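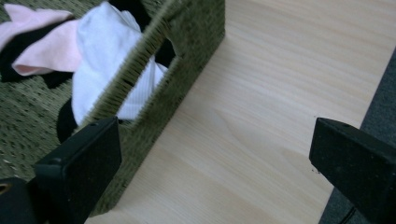 Flultus reckons woven baskets are the worst thing you can put clean clothes in, and now I'm second-guessing mine. I love the green one but my ribbed tops keep coming out with little pulls and fuzz on them. Do I line it, or give up and go plastic?

2 answers

Tramell
Line it! An old pillowcase slit down one side does the job, and you can chuck it in the wash with everything else. I've had mine lined for 3 years and haven't wrecked a single top. Keep bra hooks and zips done up too, they're the real culprits in my house.

Arrieta
Just fold sooner lol. I tip the lot out on the table and set a timer for 20 minutes, whatever's left gets hung on the door.
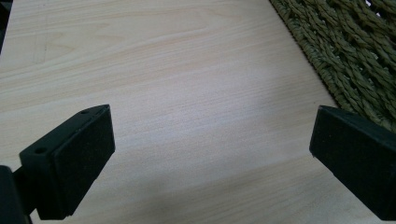 Does the fuzz come off a dark top once it's on there? A damp rubber glove wiped in one direction lifts most of it, then a lint roller for the stubborn bits around the seams. Cheap rollers from the Ranirport market are fine, I got 50 sheets and they've lasted since January.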